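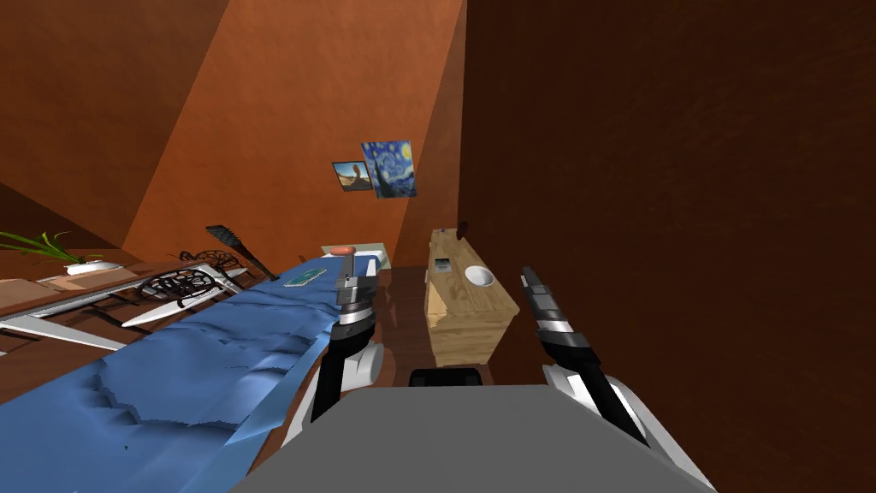 **Bedspread**

A bedspread is the outermost cover of a bed, laid over the sheets and blankets during the day. It usually hangs close to the floor on three sides and covers the pillows as well. A coverlet is shorter and stops a little below the mattress.

## History

Woven covers were costly household goods in much of Europe before factory cloth, and they were often listed in wills. Power looms brought the price down in the 1800s. White cotton covers with a raised pattern were common in hotels and boarding houses for decades after that.

## Materials

Cotton is the usual fiber, alone or mixed with polyester. Wool covers are warmer but slower to dry. Linen creases easily and softens with washing. Chenille has a tufted pile and sheds lint when new.

## Sizes

Sizes are not the same from one maker to the next. Eskildsen, a small mill in the town of Resby, cuts its twin cover at 80 by 100 inches. Deep mattresses need a longer drop — the part that hangs down the side — and a cover made for an older bed may fall short.

## Care

Most cotton covers can be machine washed in cool water. Large ones need a machine with enough room for the cloth to move. Dark dyes can bleed in the first few washes.

## Decline

In many homes the duvet has taken the place of the bedspread. The textile writer Yung-ching Hsueh links the change to central heating and to the wish for quicker bed making. Bedspreads are still sold for guest rooms and summer use.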